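Stacking small boxes on a pallet, a thread. I pack and stack at a small warehouse and people keep asking me how it's done, so I'm writing it down in one place.
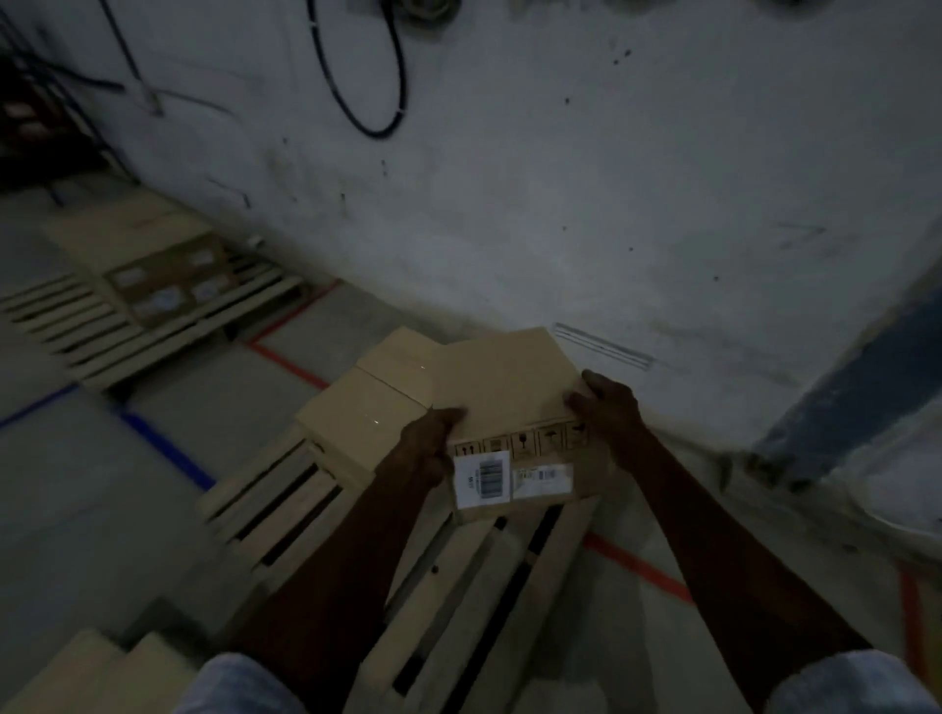
Jurkberg, 18 May 2020

1/ I've been at Nandbridge Storage for three years. We take in small goods, hold them, and send them out again on pallets. Most of what I handle in a day is cardboard boxes you can pick up with two hands.

2/ The grip first. One hand near a corner, the other on the opposite side with the fingers over the top edge. New people want to get both hands underneath. Then they get to the pallet and have to pull their fingers out from under the box, and the box lands crooked.

3/ Carry it low for the last part. You want to be just above the slats when you line it up. If you line it up from chest height you're guessing.

4/ Read the box before you put it down. The one in the photo has the row of black symbols along the front. The umbrella means keep it dry. The wineglass means fragile. They tell you where in the stack the box can go.

5/ Wineglass boxes go on top at our place, or on their own pallet. I've seen other warehouses put them on the bottom row because "it's only one layer on top." We paid for a case of lamp glass that way in my first February and we haven't done it again.

6/ Labels. Two on this one, the white barcode label and a smaller shipping label to the right of it. Our rule is labels out, toward whoever will be scanning. If you bury a label in the middle of the pallet, somebody has to take the pallet apart to find it.

7/ Both labels being on the same face is good. Some senders put one on the front and one on the top, and then the next layer covers the top one. We ask them to stop. Wei Supply stopped. Patport still does it – I've written to them twice.

8/ Someone asked about pallets. Check the slats first. Run your eyes over it for a split board or a nail head standing up. A nail head will go through the bottom of a carton and you won't know until the customer calls.

9/ Gaps between slats matter more with small boxes. A big carton spans three or four boards and doesn't care. A small one can end up with a corner hanging over a gap, and once there's weight on top, that corner sinks. Shift it over so the corners are on wood. If you can't, put a cardboard sheet down first.

10/ On sheets: save them. Flat pieces of cardboard are useful for the base of a pallet, for between layers, and for the top under the wrap. I keep mine flat on the floor by the wall until I need them. Standing them up bends them.

11/ First layer. Start at a corner and work along the edge. Push each box up against its neighbor. Don't leave "a little room." A little room six times is a leaning stack.

12/ Don't let boxes hang over the outside of the pallet either. The forks and the truck wall will both find the part that sticks out.

13/ Second layer. If the boxes are strong and all one size, you can stack them straight up, corners over corners, and the corners carry the weight. If the load is going a long way I turn every other layer so they lock together. You lose some strength that way but it shifts less. Xuelian Liang trained me and she always went straight up and used more wrap. Both work.

14/ Height. Our limit for small cartons is 11 layers, less if they're heavy. I stop when I can't see the top of the box I'm setting down.

15/ Tape. A strip across the top seam is fine for most small boxes. Press it down with the flat of your hand when you pick the box up. If an end lifts, redo it then. We had more than 20 boxes come back open last winter and every one I looked at had been taped over dust.

16/ Floor lines. We have red and blue tape on the concrete. At our site blue is the walking path and red is where pallets stop. It'll be different where you work, so ask on your first day. Keep the pallet square to the line if you can. The pallet jack needs a straight run at it.

17/ The tape wears out where the wheels turn. I replace a few pieces every month. Sweep first, then wipe, then let it dry. It won't stick to a dusty floor any better than it sticks to a dusty box.

18/ Leave some space between the pallet and the wall. You need to get around the back with the wrap. I forget this about once a week and end up dragging a half-full pallet out by hand.

19/ Yes, the walls are scuffed. It's a warehouse corner. We painted them white to get more light in there and the light did improve for a while. It's still the dim end of the building, and I've asked for another lamp.

20/ Wrapping. Tie on to a corner of the pallet, go around the base three times so the load is attached to the wood, then work your way up with each turn covering half of the last one. Do the top, come back down. A wrapped stack that isn't attached to its pallet will slide right off it.

21/ Labels again, because I got four messages about it. Scanners will usually read through one or two layers of clear wrap. They have trouble with wrinkles. Smooth the wrap over the label with your hand.

22/ Pallet sheet goes on last, on two sides. Ours has the order number, the box count and the initials of whoever stacked it. If you changed the count halfway through, write a new sheet. Don't cross things out.

23/ Lingyun Jin asked how long one pallet takes. For small boxes, all one size, 27 minutes with the wrapping is a normal time for me. Mixed sizes take a lot longer and I don't time those.

24/ For mixed sizes: big and heavy at the bottom, small on top, and sort everything on the floor before you start. I lay the odd ones on a second pallet nearby so they're off the concrete. Flat boxes are useful for filling out a layer that's come up short.

25/ Gloves or no gloves. I use thin ones with rubber on the palms in winter. Cardboard dries your hands out badly. Whatever you wear, you need to be able to feel if a side of the box is soft. Soft usually means it got damp somewhere.

26/ If it is soft, set it aside and tell someone. Don't put it in the middle of the stack and hope. Look at the umbrella symbol again – if it's there, the sender will ask about it.

27/ That's what I have written down so far. Next I'll do unloading, which has its own problems, mostly other people's wrap. If your place stacks differently I'd like to know how, especially with boxes under shoebox size.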